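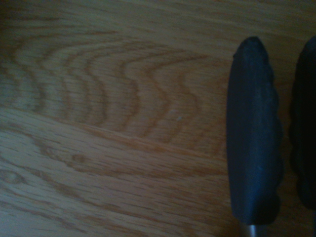 Binstead Table Top, Honey Finish

Item 1624. Top only. Legs are sold separately, as are chairs, guests and conversation.

The color sits between honey and amber, with darker arched grain and plenty of short, fine pores running through it. Grain varies from one top to the next. If you order two and expect twins, please call us first so we can talk you out of it.

Looking after it

Wipe with a damp cloth, then a dry one. Coasters are recommended, and we know how that goes. Skip the scouring pads and anything with bleach in it. Hot pots need a trivet, even the pot you were only going to put down for a second.

Fitting

Goes on any Nerico leg set with the 4 brackets supplied. You will need a screwdriver and a second person who doesn't mind being told "left a bit." Leave the top lying flat in the room for 24 hours before you fix it down.

Ordering

Usually in stock at the Arsenault warehouse. The next batch is due in May. Local delivery is to the front door; stairs are extra, and spiral stairs are a phone call. Ask for Ourania Liapis, who handles returns as well and would prefer you measured first.

See also: Jellalier bench, Nerico leg sets, felt pads (pack of 24).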